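Gripper pre-run checks, Cluststead shed — Saturday, before the kettle goes on

I've ticked what I'm happy with and moaned about the rest.

- [x] **Finger bolts.** All nipped up by hand. Please don't use the big driver, we stripped 3 last month!
- [x] **Orange pads.** Ribs all there, no splits. I gave them a good bend both ways.
- [ ] **Cables.** Still a tangle. I've got ties in my bag and I'll have a go after lunch — nobody yank anything until then.
- [x] **Markers.** Flat and stuck down on both fingers. Wipe with a dry cloth only.
- [x] **Log sheet.** We're past 1,000 open-and-close goes on this pair, so I've started a new page.
- [ ] **Spare pads.** Down to our last set. The Clavosdale lot said they'd print us some more (fingers crossed for April).
- [x] **Cupboard.** Doors right back on their hinges, inner shelf clear, nothing on the floor of it. The books and the blue towel can stay up top, they're well out of the way.
- [ ] **Drawer knob.** I'd like a second opinion on how tight it is before we let the fingers near it.
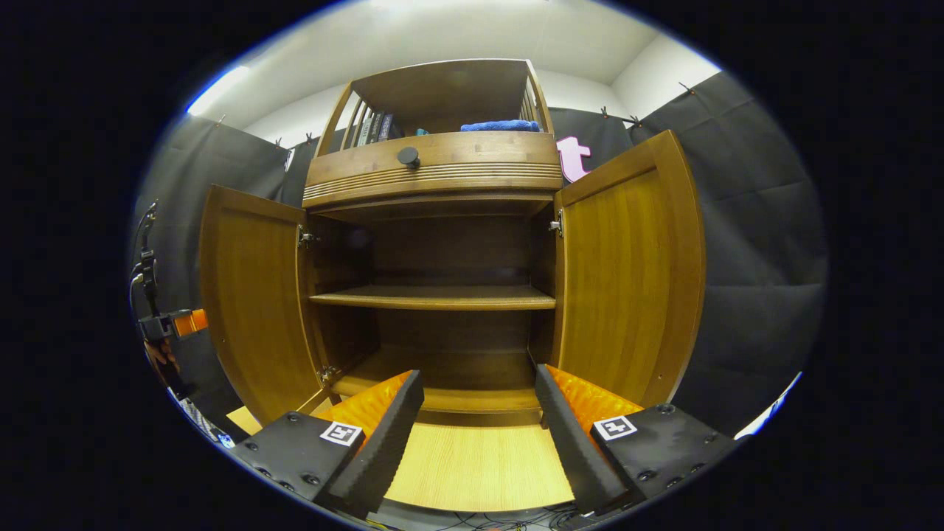 **Uthai Thepsuriya**
*Safety checks and general fiddling, Clumance build*

Good to go on the doors and the shelf, then. Leave the drawer alone till the knob's been looked at, and keep the speed at 80 or under. Initial the sheet when you finish, please — even if you only did one go!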